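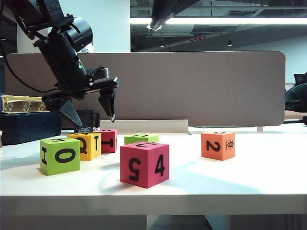
Visit Report: Learning Materials Open Day, Rumside

Date of visit: 28 Apr 2024

The Dercombe Early Learning Association attended the open day held at the Modambridge resource center in Rumside. The purpose of the visit was to review play materials before the November order for our lending library.

Foam letter and number blocks

The center keeps its foam blocks on a white table, where visitors may handle them. The cubes come in bright colors, among them yellow, red, pink and two shades of green, with the characters printed in black. A single cube carries different characters on different faces, so a child who turns the yellow one from its Q will find a T next to it. Staff advised that letters lying on their side are a common source of questions from younger children, and that a sideways I is easily read as a 1. Our members considered this useful for group work.

The blocks are light and make little noise when dropped. They are wiped down after each session and stored by color. The center lends 45 sets a year.

Other rooms

The second room held puzzles and threading boards from Sarıgül. These were well made, although several of our members found the pieces small for children under three. The catalog lists 344 items in all, and a printed copy was given to each visiting group. The reading corner was closed for painting.

Arrangements

Our party of 13 was received at the main entrance and shown through the building in two groups. Parking is limited, and groups arriving by bus should use the side gate. Refreshments were served in the hall.

The Association will request two sets of foam blocks on a trial loan. Members who wish to consult the catalog may do so at the Dercombe office during opening hours.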